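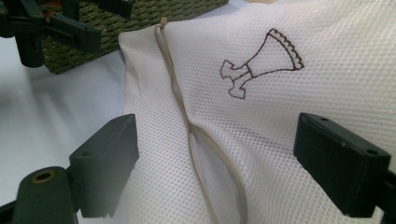 HOME & LAUNDRY

The drawstring wash bag, considered

A mesh bag has one job, to keep small items together while water and detergent pass through the wall. How well it does so depends on the size of the openings, the hem and the cord.

White mesh with a fine hexagonal opening is a sound choice for socks, vests and anything with a hook. A six-sided cell spreads a pull across its neighbours, so a snag tends to stay small. The fabric folds softly and takes little room in a drawer. A drawing in thin brown outline leaves the net showing through, where a solid patch of print would close it.

The cord deserves more attention than it gets. A flat one lies neatly in a rolled hem and holds a knot better than a round one of the same weight. Tie it before washing and tuck the ends inside.

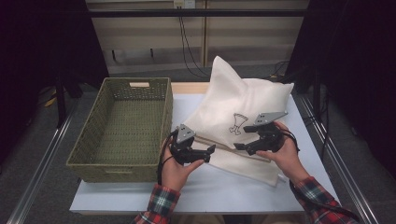

Words: Yevdokiia Nazarenko

Storage is the second half of the matter. An open rectangular basket, such as the olive-green woven one on the white table, suits bags waiting to be filled. The handle slots let it be carried without gripping the rim, and the lattice lets air through.

Mostafa Kamel, who ran the linen room at the Tazi guest house until December, kept one bag per bedroom and one basket per floor. His rule was to fill a bag to two thirds and no further. "Past that, the middle comes out with soap in it," he says. The house had 20 rooms and the system needed no labels — each bag carried a different drawing.

Drying is simple. Open the neck fully, pull the cord slack and hang the bag by its base. Check the hem while it is hanging. Loose stitching there can be repaired by hand with polyester thread, in short backstitches kept clear of the cord channel.

We use cookies to improve your visit. Accept all | Manage settings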